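3.2 Counter layout and object inventory
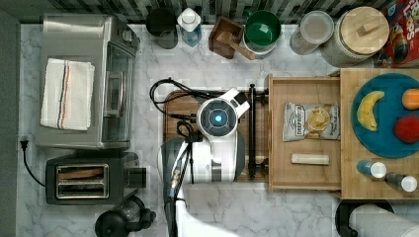 Figure 3. Overhead view of the breakfast counter, Ellisley kitchen. Toasting appliances are at left, the cutting board at centre and the fruit plate at right.

The Ellisley kitchen was the most heavily stocked of the three rooms in the study. Its counter was treated as a single work surface and divided, for coding purposes, into four zones: appliance, preparation, serving and rear storage. Zone boundaries were not marked on the counter. They were drawn afterward on a printed plan, and each item was assigned to the zone holding the larger part of its base.

The appliance zone occupies the left of the counter. It holds a stainless steel toaster oven and, next to it, a two-slot toaster (Figure 3). A slice of toasted bread is in one of the slots, and a folded kitchen towel with red and dark blue stripes lies across the top of the oven. Towels were coded by resting place and not by function, so a towel left on an appliance was recorded under that appliance. Power cords were coded as fixed features. The cord on the left side of this counter therefore does not appear in the item totals, although it takes up surface that would otherwise be free for standing cups or plates.

The preparation zone is defined by the cutting board. In all three kitchens the board was the reference point for distance measures, which were taken from its centre to the nearest point of each item. A board was preferred to the sink or the cooktop as a reference because participants in the pilot round, run in May of the previous year, began most breakfast tasks by clearing or approaching it. The open wooden drawer or tray to the right of the board was coded separately as a container. Its contents at the time of Figure 3, a bag of Deep River potato chips and a pale wooden block, were entered as contained items and given the distance of the container itself.

The serving zone lies further right. A round teal plate with a banana, an orange and an apple rests on a second wooden board, with two small white-capped bottles standing below the plate. Fruit was counted by the piece and the plate was counted once. Where a plate stood on a board, both were recorded and the board was flagged as a support, following the nesting rule in Ibarra coding sheet 7. Paper towels, visible at the lower right, were assigned to the serving zone in this kitchen only. In the other two kitchens the roll was mounted on a wall and was left out.

Rear storage consists of the row along the backsplash. It includes a black canister, a blue bottle, a small wooden box with a mallet in it, a green bowl with a white rim, a lidded clear plastic container and a large glass jar with a wooden lid. A cereal box stands in the corner at the right. Items in this row were the hardest to code consistently. Tall items hide shorter ones from a standing position, and the contents of closed vessels could not be established without opening them. Coders were told to leave lids in place and to enter the vessel type alone. The mallet was entered as a contained item, in keeping with the treatment of the drawer or tray.

Agreement between the two coders on zone assignment was 100 per cent for the appliance zone and 67 per cent for rear storage. Most disagreements in the latter concerned items near the corner, which one coder placed in storage and the other in serving. These were settled by the base rule given above – the larger part of the base decides – and the revised assignments are used in the remainder of this section.

Layout data were entered in Tuvico and exported as flat tables. Plans were redrawn in Umo at a common scale so that the three counters could be compared. The entries were last checked in April 2019, and the only correction made to the Ellisley table was the removal of a duplicate line for the blue bottle in the storage row, which had been confused with the one beside the fruit.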